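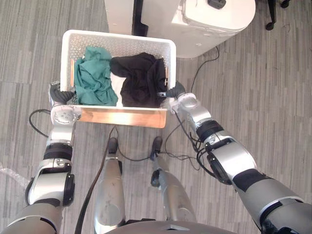
Portes ouvertes chez Mernik, février

Nous étions quatre à la visite de l'après-midi, menée par Morfudd Rosser. La salle du linge a une moquette grise à rayures. On y trie d'abord par couleur, le noir à part, car les peluches s'y voient vite.
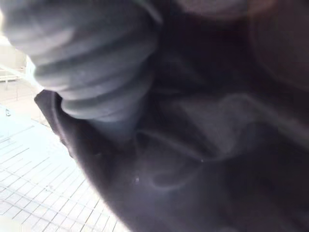 Le pliage

Les vêtements noirs épais prennent le plus de temps. Mme Rosser conseille de retourner les manches avant de plier,
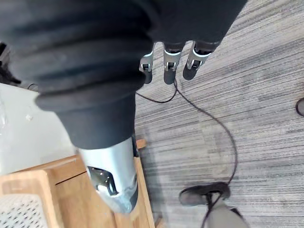 puis de lisser à plat, sans tirer sur les coutures. La visite dure 40 minutes, entrée libre.

Commentaires (2)

Kausar Butt : Faut-il réserver ?

Mattes Weidemann : Non, j'y suis allé sans.

Contact | © Mernik | Haut de page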